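Drondance Progress Report, Second Period
Prepared for the Destia fund by the Drondance data group

Where we are

We promised Destia a set of usable tabletop demonstrations by the end of this period, and we have one. The count stands at 3,315 accepted episodes. An accepted episode is one where the operator finished the task, both camera streams saved properly, and a second person watched the recording and could not find a reason to throw it out. Finding reasons to throw things out has become something of a sport here, so we trust the number.

The bulk of the work was sorting and placing: lids next to bowls, lids onto bowls, boxes from one end of the table to the other. On paper it sounds like what a toddler does before lunch. The toddler is faster, but has yet to produce a clean log file.

Changes to the collection plan

The original proposal called for a fixed set of objects in fixed starting positions. We dropped this in the first month. The early model learned the positions beautifully and the objects hardly at all, and would reach with great confidence for a bowl that had been moved a foot to the left. Operators now shuffle the table before every episode and swap objects in and out between blocks. There are 58 objects in the pool, bought mostly from the discount end of the toy aisle. The expense sheet for this period may therefore raise an eyebrow in your accounting office. The receipts are in order.

Lids remain the hard part. A colored lid on a white table is a fair problem. A clear lid on a white table is closer to a practical joke, and the model falls for it almost every time. We have kept the clear ones in, and we've asked operators to include them in more of the shuffles. Success rates will look worse for a while. Please read the next chart with that in mind.

Each episode is stored with a wide view from head height and a close view from the wrist. The wide view tells the model where things are. The wrist view is meant to help with the last few inches of a grasp, and a fair share of it, in any given episode, is hardware.

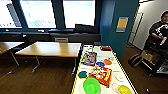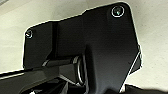

Khương, reading a draft of this report, wrote in the margin that the section makes the wrist stream sound like dead weight, and that it should say plainly what happened when we trained without it. Fair enough. Without the wrist view, the model got to the right object about as often as before and then fumbled the grasp far more. The same note asks that we stop calling the clear lids a joke when they are the most useful objects in the pool. The authors have considered this and are leaving the joke in.

Labeling

Labels are done in Codia, our in-house tool, which was written in a hurry in February and shows it. Each episode gets a start point, an end point, a short plain-English instruction and a note of any mistakes along the way. Until recently it also gave people the chance to lose an afternoon's work by pressing the back button. That has been fixed.

We now keep episodes in which the operator fumbles and recovers. Under the old rules we rejected them, and the model grew up believing that nothing ever slips. It had no idea what to do when something did, so it did nothing, for as long as we cared to watch. So far 34 recovery episodes have been labeled in full. That is too few, and they take a long time to do well, as two people reviewing the same fumble seldom agree on the moment it became one.

Problems

We lost 2 collection days to a clock fault that let the camera streams drift apart. Everything recorded on those days has been set aside and is not in the total above.

Instructions are also less varied than we would like. Left alone, every operator settles on one phrase and sticks to it, and the set contains a great deal of "put the lid on the bowl." We have started handing out alternate wordings at the beginning of each block. Morale has survived.

Next period

We will put most of our table time into recovery episodes and flat objects, the game boxes especially, where the gripper has to find an edge worth holding. Training on the full set begins once the label review is finished. We are asking for no extra money, but would like to move part of the unspent travel line into labeling hours. None of us has gone anywhere. A revised budget page is attached, along with the rejection log for anyone who enjoys that sort of reading.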